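Print this post | E-mail this post

I gave up buying lunch in May and have kept a record of it since. My office is on the edge of Hostthorpe, where the only place to eat is the sandwich counter at Rafferty, and I was there most days.

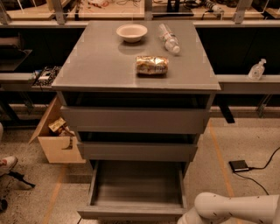
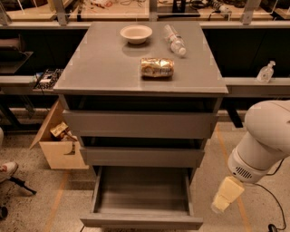 A water bottle and a small white bowl, both times.

Filed under: Food and Money

The first two weeks were dull. I made rice on the stove at night, packed it with whatever was left from dinner, and ate it at noon. By the third week I was tired of rice and switched to lentil soup, which freezes well. Barley also works if you don't mind it going thick.

A sandwich at Rafferty costs nine dollars with a drink. My soup comes to a little under two. I put the difference in a jar at first and then moved it to a savings account. My goal was $1000 and I passed it before winter. The money went to new tires and a dentist bill.

Cooking takes me 30 minutes on a weeknight, or 60 if I do a double batch. Marit Nordin, who sits across from me, started bringing her own lunch too. She makes a cabbage and noodle thing that I have asked for the recipe for twice.

I do miss the walk. Going out for a sandwich got me away from my desk, and for a while I was eating at the keyboard. Now I eat at 12 and walk to the Jorness bridge and back afterward, unless it's raining.

Next I want to try baking my own bread. I bought the flour last night.

We use cookies to remember your settings. Accept | Learn more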